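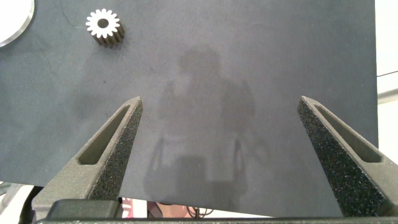 How clean do the gears need to be before I put them in the Nodska?

Clean enough that a white cotton cloth comes away white after you've rubbed it over the teeth. They ship with a film of packing oil on them, and that oil picks up every bit of lint in the room, so give them a proper wipe even if they look fine out of the bag.

Section 2: Laying out and checking the spur gears

I wrote this part of the guide after putting together more Nodska winders than I care to admit, and I still do it the same way every time. It's the slow bit, and I know you want to get to the part where the handle turns! But a gear with a burr on one tooth will click at you forever, and by then it's buried under the side plate and you have to take the whole thing apart again (ask me how I know).

What you'll want nearby: the gear bag marked 2961, a cotton cloth, an old soft toothbrush, a little mineral spirits, a wooden toothpick, and something dark and flat to work on. I like a dark surface because bright metal shows up so well against it.

1. Put your dark sheet down on a table that doesn't wobble, and get a lamp off to one side. Light from straight overhead makes the teeth hard to read.

2. Open the gear bag over a bowl. The gears are small and they roll. I've moved a refrigerator for one of these.

3. Dampen the toothbrush with mineral spirits and brush along the teeth, in the same direction as the grooves. Then wipe both faces and run a twist of cloth through the bore.

Caution: Open a window, keep the spirits away from the stove or any flame, and hang the cloth outside to dry when you're done. Don't ball it up in the trash.

4. Stand each gear up on its face and turn it slowly under the lamp, looking down the side. All the grooves should look alike. A bright nick on the edge of a tooth usually means a burr.

5. Run the toothpick around the teeth. It should go tick-tick-tick evenly. If it snags, mark that spot with a felt pen and set the gear aside for step 7.

6. Try the gear on its shaft. You want it to slide on under its own weight, or with the lightest push – if you're reaching for a hammer, stop and clean the bore again.

7. For a burr, two or three light strokes with a fine needle file will do it. Brush the filings away and go back to step 4.

Note: Don't file a gear that won't go on its shaft. Send it back to us and we'll swap it.
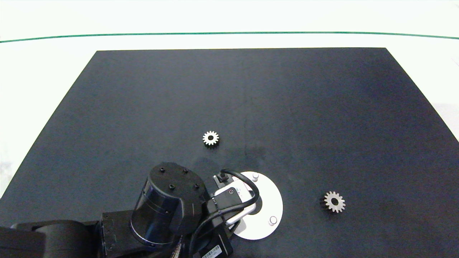

Busby, October

A few things have changed since the last version of this guide, so please read this part even if you've built a Nodska before.

Leave plenty of room between gears when you set them down. I used to line mine up in a tight little row, and I kept picking up the wrong one! Two gears can look nearly the same size when one is closer to you than the other, so don't sort them by eye. Lay one flat on top of the other, line up the bores, and you'll see right away which is bigger.

8. Sort the checked gears by size, using the stacking trick, and put each size in its own cup.

9. Match each cup to the drawing on the fold-out sheet. The handle gear goes in first, and its cup should be the one closest to your hand.

10. Put one small dab of the white grease on the shaft. The teeth get theirs later, in Section 3, once everything is meshed.

Note: The older kits came with the Faltalent grease in a tin. It's still good if you have some left – just stir it.

If your kit is short a gear, check the corners of the bag and then the bowl, and after that write to Thierry Hoarau at the Stojanović workshop. Give him the bag number and tell him which size is missing. Mornings before 9 are best if you'd like to catch him at the bench.

Next: Section 3, Meshing and greasing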